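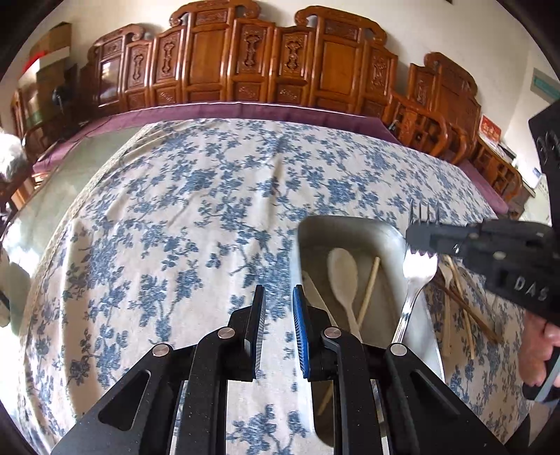 Gistarix hand-held gripper kit: mixed finger pads and thin flatware

Posted in Grippers and End Tools, 27 December 2019

I am comparing the Gistarix two-finger hand-held kit with the Tresby one for sorting flatware into steel trays. The load is forks, wooden spoons and chopsticks. Gistarix quotes 396 dollars per unit with one pad set. Two points are unclear from the data sheet. Can the left and right fingers carry different pads, and does the parallel linkage stay true when the jaws close on something as thin as a fork neck? Budget is 700 for the first unit and spares.

sundbridge_bench

Yes to mixed pads. Each pad is a separate part and the fingers do not care which one they get. We run a ridged pad on both sides. Smooth pads let round chopsticks roll as the jaws close.

On the linkage: check the pivot pins before you sign off on delivery. With the jaws half open, push each finger sideways by hand. Any play you feel at the tip will be worse on thin stock. Ours was tight when new and needed one pin replaced after 247 hours. A spare pad set is 76, so one unit plus two sets fits your budget. Take forks just below the tines — the flat of the handle twists if you grip it off center.

padwear

Had the Tresby. Sent it back, pads came unglued. Can't speak for the other one.

tray_nine

Bravo resells the same kit with a longer return window. Ask them if the pin set is included, it was not in April. For chopsticks lying in a bundle, separate them first. Two-finger jaws will pick up more than one whatever pad you fit.

coldjaw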